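**Two arms and a dinner table at the Bullis shop**

6 Jul 2018

If you've been by the Bullis shop in the evening lately, you've probably noticed that the back bench has been taken over by dishes. That would be us! Jonatan Strand and I have been building a pair of small robot arms there since December, and this week we finally got to the part I've been looking forward to, which is asking them to set a table.

I should back up a little. The project is called Manden (Jonatan picked the name, and I've stopped asking). The idea is two arms working side by side over one tabletop, built from parts that a regular person can buy or print, and good enough to handle ordinary kitchen stuff. We aren't trying to make a product. We both wanted to learn how this works, and the shop had a free corner, a decent ceiling to hang lights from and a door that closes when the table saw is running.

So far we've spent $700 on it, not counting the motors we burned up early on. Most of that went to servos and the power supply. The rest disappeared into fasteners, cable, and a really embarrassing amount of printer filament. I reprinted the left wrist bracket 11 times before it stopped cracking along the same corner, and it only behaved once I gave up on making it pretty and just made it thicker. Jonatan had told me to make it thicker at the second one. He has been very gracious about this, by which I mean he mentions it every night.

The table setting came out of a conversation over takeout. We'd been practicing on foam blocks for weeks and the arms had gotten pretty good with foam blocks, but a foam block forgives you for everything. You can grab it crooked or squeeze it too hard and it just sits there. Dishes are fussier. A plate is wide and low, so there's hardly anything to hold except the rim. A bowl wants to tip. A cup is easy until there's something standing next to it, and then the gripper has to come in from a direction it doesn't like. And cloth is its own special misery, which I'll get to.

We went with a plate, a bowl, a cup and a napkin, all in strong colors so we can tell things apart quickly when we play back a session. 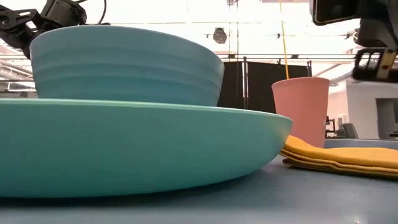
*The back bench at the Bullis shop, with the blue bowl behind the plate and the pink cup and mustard napkin to the right.*

The first evening with real dishes was humbling. Our motions are all recorded by hand, meaning one of us drives the arms through a task and the software plays it back with small corrections. It worked great with blocks! With the plate, the right arm came down a hair too low every time and pushed instead of gripping, and we ended up chasing the thing across the table like an air hockey puck. Jonatan thought it was the calibration. I thought it was the table. We spent a good hour with a level and a stack of paper shims and it was a bit of both, so we split the credit.

Things went better after we slowed everything down. I know that's boring advice but it's the single biggest change we've made. We dropped the playback speed, let the arms pause before closing, and suddenly the cup was going where we wanted it. By the end of the week we had logged 88 tries at the full setting, and 3 of them went all the way through without either of us reaching for the stop button. I was yelling so loud on the last one that somebody came over from the lathe to see who was hurt.

Now, the napkin. Folding it is completely out of reach for the moment. What we can do, on a good night, is pinch a corner and drag the whole stack over beside the plate, where it lands in whatever shape it feels like. The trouble is that the fingertips either grab every layer or slide off the top one. I've been gluing different bits of rubber to the fingers and the current favorite is a scrap of bicycle inner tube, cut so the ribbed side faces in. It wears down fast, but I have a lot of dead inner tubes.

A couple of folks have asked about the software, so quickly: it's all homemade and not very clean, and Jonatan wrote the half that works. He wants to tidy it up before handing it around. If you'd like to poke at it as is, come find him and he'll put it on a stick for you, with apologies.

Next on the list is getting both arms to share a job. Right now they take turns, very politely, like two people at a narrow doorway. I'd like one to steady the bowl while the other puts something in it, and for that they have to agree on where the bowl is, and at the moment they're off from each other by about the width of my thumb. Jonatan has a plan involving a printed checkerboard and a lot of patience. I have a plan involving more inner tube.

We're at the back bench most evenings after dinner, and you're welcome to come watch or take a turn driving. Please don't put your coffee down on the blue table. And if anyone has a spare 12-volt supply they aren't using, ours has started to hum and I'd love to swap it out before it picks a bad moment.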